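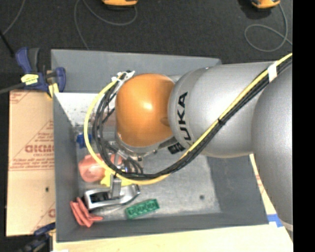

KUKA arm over the grey bin.

Monday, December 15, 2025
Asby, recording notes, south aisle and porch

In by half eight, key stiff again. Light poor till ten, did the porch first with the lamp held low across the stone.

Porch. Side walls are later than the door, no question. East wall butts straight up against the hood mould and covers the last bit of it. West wall the same but a neater job, someone cut the mould back to take it. Mortar there is hard grey cement, so repointed at the very least. Dima thinks whole west wall was rebuilt from the sill up. I'd say only the top courses. Left it as "rebuilt in part" on the sheet.

Door head: round, two orders. Inner plain, outer a roll with shallow hollow. Left capital scalloped, 4 scallops on the face. Right capital is a replacement, too crisp, different stone, slightly pinker. Chisel marks all run one way. Base on the left buried under the paving, can't say anything about it.

Sundial scratched on the left jamb, upside down, so the block has been reused or reset. Not in the old list entry. Drew it at full size. 105 mm across the widest line.

Aisle. Three bays, octagonal piers. Middle pier leans a touch to the north, plumb line gives 3 mm over the height of the bench end, which is nothing much, but note it so we can compare in March. Piers limewashed many times over, flaking at the east respond, a bit of red under the lowest coat. Did NOT pick at it. Blažena to look before anyone goes near with a brush.

Windows: two lights each, trefoiled, quatrefoil above. Westernmost has lost its label on one side, broken off flush. Tracery in the middle one all renewed, mullion too. Glass plain quarries, a few with a greenish tint, lead is modern.

Roof: from the floor only, ladder still at Skornlow. Tie beams, crown posts, one brace missing at the west end with an empty mortice and two peg holes. Carpenter's marks on the second truss, I can make out a III with a tail. Third truss reads IIII, so they run west to east if the first is II?? Doesn't work. Check again from the ladder. Possible the west truss came from elswhere.

Floor slabs by the font: one has a cross with stepped base, very worn, head end under the bench platform. Lilibeth did a raking light set. Wants it wetted, I said no.

Drawings: plan at 1:50 done bar the vestry. Porch elevation half inked. Ľubica's section of the aisle doesn't close with my plan, out at the east end. Think she took the plinth face and I took the wall face. Sort out tomorrow, not by redrawing the plan.

Wondimu rang re the Skornlow barn. Wants our sheets in the same order as his: walls, openings, roof, fittings, then phasing. Fine by me, but ours are already numbered the other way so somebody will have to renumber. Also asked what we'd charge for a day on the dovecote. Said 800 with drawings, he didn't argue.

Phasing as it stands: nave wall and door first. Aisle thrown out later, door reset then (sundial block supports this, a bit). Porch after that. Windows in the aisle go with the aisle, except the renewed one. Vestry last, brick, don't care.

To do
- ladder back from Skornlow
- trusses again, numbers both faces
- measure hood mould before the light goes
- label stops, forgot them completly
- ask Dima for the old faculty papers, vestry and right capital
- new batteries for the laser, spares are flat too

Packed up quarter past three. Key left under the usual slate.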